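The sign for the Gandedley open day had been tied to a speed limit post, so for the last mile I was either being invited in or told to do 60. I did neither. The road up is one lane of gravel with a ditch on the side you want to be on, and the parking was a hayfield with a teenager in it waving everybody toward the same spot.

Gandedley makes vinegar. It has made vinegar since before the grandfather of the current owner, and once a year in May it opens the doors from ten to four and lets people come in and smell it. Admission is free, and you get a paper wristband anyway, so that everyone knows you didn't pay.

Our group was led by Tane McPhee, who runs the barrel house and has the voice for it. He started us at the apple press, a green iron thing the size of a delivery van, and talked for a long while about pulp. I learned that the apples come from orchards in the next valley, that they are ugly ones on purpose, and that a wet fall makes a thin cider and a bad mood. A man in a fishing vest asked if you could use pears. You can. He asked if you could use plums. You can use plums. We moved on before he got to the melons.

The barrel house is the part worth the drive. It's dim and low and the air gets you in the back of the nose about two steps before the door. Most of the barrels are oak, and the oldest row is called the Malik row after a cooper who repaired it and apparently never got around to sending a bill. McPhee pulled the bung on one and let us look at the mother, a pale rubbery disk floating on top that does all the work. A small girl next to me asked if it was alive. Told that it was, she asked if it knew we were there. I have thought about this more than I've thought about anything else from the tour.
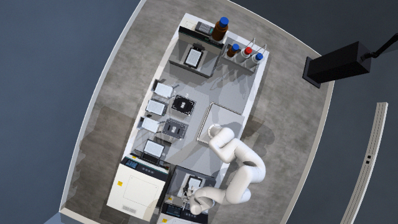 Then came the tasting, which was held in the old cart shed at long tables with oilcloth on them. We were given 8 little cups each and a cracker. The cracker is supposed to last you. Mine was gone by cup three, a plain white vinegar called Flonex that the company sells for cleaning windows and had included, I think, as a test of character. The good one is Direck, aged in the Malik row, dark brown and close to sweet, and I would happily put it on anything that held still. The woman across from me drank hers like a shot and asked for the recipe for the cracker.

Lunch was a sausage stand and a potato salad stand, with one line for both that split at the end, so you had to commit early. The potato salad was sharp enough to clean a windshield. I went back for more.

The shop is by the exit, naturally. Direck comes in two sizes, small and expensive. I bought the small. You can also enter a drawing to win your own weight in pickles, and my ticket was number 1362, if anyone from Gandedley is reading. The drawing was at half past three and I was still behind a camper van in the hayfield by then, with the windows down and the bottle leaking slightly into the glove compartment.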